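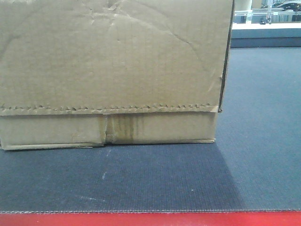
Walk-through of the Trunow Center ahead of the February reopening, 20 January 2018. Ground floor, mezzanine, loading side, lot. City wants this back before the neighborhood grant for Hirnow Street gets released, so please read the comments and not only the marks. Marks are OK, FIX, or LOOK (means I want another pair of eyes). Storage is the big one again. Any big corrugated carton creased and dented across the side like this one gets emptied or goes on the bottom by itself, nothing stacked on top. Same rule as last year and same rule we gave the tenant groups in writing.

1. ENTRANCES AND EXITS

Front doors, Hirnow Street side: OK. Closer on the left leaf a little slow. Sweep replaced.

Front ramp: OK. Handrail tight. Salt bucket needs a lid.

Side exit by job training office: FIX. Opens fine but the panic bar sticks on the return. Had to push it back by hand. Cannot open to the public like that.

Rear exit to loading: OK. Lit sign works, battery test passed.

Exit route from main hall: OK with comment. Clear today. The folding stage tends to migrate toward this route whenever theres a rental. Tape line on floor would help. Yellow, not blue, blue is what the clinic people use for their waiting line.

Occupancy card: LOOK. Card in the lobby says 250. The old one by the kitchen pass-through still says 912, which was for the whole building before the east wing was split off. Take the old one down. Somebody is going to plan a candidate forum off that number.

2. MAIN HALL

Ceiling tiles: FIX. Stained tile over the northwest corner. Stain has a hard brown edge, could be old. Roof contractor says patched in the fall, no paperwork in the binder.

Floor: OK.

Stage steps: FIX. Nosing strip lifting on second step. Glue is not enough, screw it.

Window locks: OK all except the one behind the piano, couldn't reach.

Sound cabinet: OK. Locked. Key is on the hook, should not be on the hook.

Chairs: OK. Stacked to the painted mark and no higher. Thank you to whoever did that.
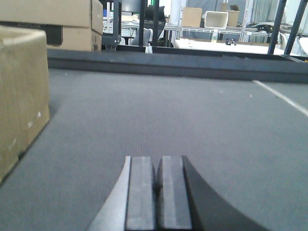
Tables: LOOK. Older round ones have a leg brace that pinches. Keep them for adult events and pull them for the after school program until we get replacements. Flundero quoted a set last summer, quote has surely expired, ask again.

Heat: OK. Both units running, filters dated. Thermostat cover cracked, cosmetic.

3. KITCHEN

Extinguisher: OK. Class K, tag current, pin in.

Hood: FIX. Cleaning sticker overdue. This alone stops the food incubator people from moving in. Call first thing.

Gas shutoff: OK. Label readable.

Hand sink: OK. Hot water at the tap came up quick. Paper towels out.

Outlets by prep counter: OK, GFCI tripped and reset on all of them.

Walk-in cooler: OK. Inside release works, tested with door shut. Thermometer reading matches mine.

First aid kit: FIX. Burn cream expired. Bandages down to the tiny ones.
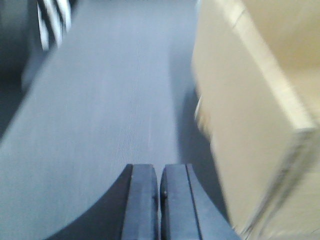 Verstraete
Building safety lead, Trunow Center

4. CLINIC ROOMS AND TENANT OFFICES

Screening rooms: OK. Sharps box mounted at right height. Blood pressure station cord runs along the wall and not over the floor, good.

Corridor: FIX. Space heater plugged into a power strip at the far office. Unplugged it, left a note. Second time. If the room is cold tell us the room is cold.

Legal aid office: OK. File cabinets anchored to the wall now. Filing itself is up to them.

Job training office: LOOK. Wants to add desks. Room is 800 square feet and the plan they sent has the new row right up against the side exit. Needs a redraw before anything gets ordered.

Smoke detectors: OK. All chirp free. Panel shows normal, no trouble lights.

Restrooms: OK. Grab bars solid. Accessible stall latch a bit stiff, wants a drop of oil.

5. STORAGE AND SHELVING

Mezzanine racks: FIX. Two anchor bolts missing on the end bay. Nothing heavy up there untill they are in.

Clearance under sprinkler heads: OK now. Was not OK at the start of the walk, moved the banners myself.

Metal shelving: OK. Edge strips on, no sharp corners. Lighter stuff up top, please keep it that way. 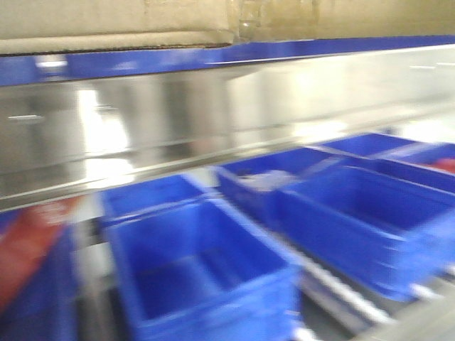
Item 5, shelving. Cardboard box on upper shelf, blue edge strip, stainless panel below.

Load labels: FIX. Missing on most bays. I have the blank ones in my desk.

Cleaning chemicals: OK. Locked, sheets in the binder. Binder needs a new spine.

Ladders: OK. The wood one is gone finally.

6. LOT AND LOADING SIDE

Lot lights: FIX. Pole nearest the bus stop is out. That is the one people walk under after evening classes, so it goes ahead of the cosmetic stuff.

Curb cut: OK.

Dock plate: OK. Chain on.

Dumpster gate: LOOK. Hinge post leaning. Might be the post, might be the footing.

Snow plan: OK on paper. Contractor phone number is the old one, correct it in the lobby copy too.

BEFORE OPENING, NO EXCEPTIONS

3 items hold the reopening: side exit panic bar, hood cleaning, mezzanine anchors. Everything else can be worked while we are open.

Recheck after the hood company has been in. Send me the invoice and a photo of the new sticker, and put the roof paperwork in the binder if anybody finds it.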